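Can a robot do my laundry and clear up the bedroom yet?
Hanna Tkachenko

I have 24 shirts on a chair and no will to fold them. Every August some company shows a machine that does it for you, and every September I am still folding. Is any of this real for a normal house, or should I stop reading the news? Budget is $1000, which I suspect is the funny part.

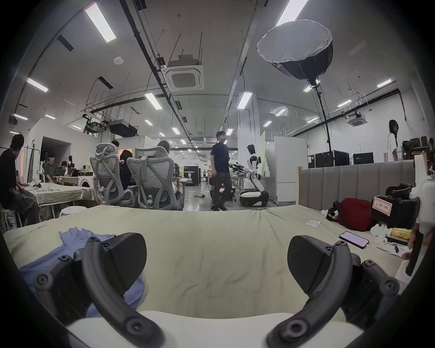
Home Automation > Chores

Ho-yin Kwok

Not at that budget. A wheeled robot can cross a big flat floor all day, and your trouble starts at the bed. A crumpled garment on a wrinkled sheet, with a phone and its cable lying close by, is easy for you and miserable for a machine. It has to decide what is cloth to pick up, what is cloth to leave, and what will pull the charger along.

Grabbing is the better half of the news. Two fingers can pinch a fold of blue cloth and hold it bunched while the rest hangs down. Finding the corners after that is where the afternoon goes – I once timed a demo at Tincombe and one towel took 3 minutes. It was a small towel. 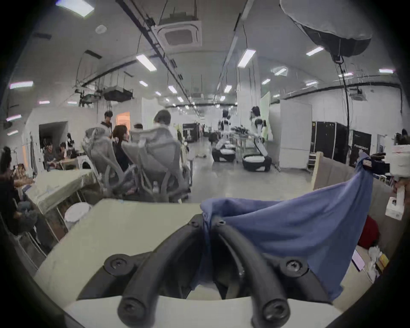
Maarja Ramanauskas

Get a robot vacuum and lower your standards. Mine handles crumbs and is beaten by socks.

Comments

Su-chen Wu: We have an arm at work that loads parts fine until someone moves the bin. Then it loads the air.

Jolien Declercq: 3 minutes is faster than my son.

Hanna Tkachenko: Thanks all. Folding on Wednesday, by hand.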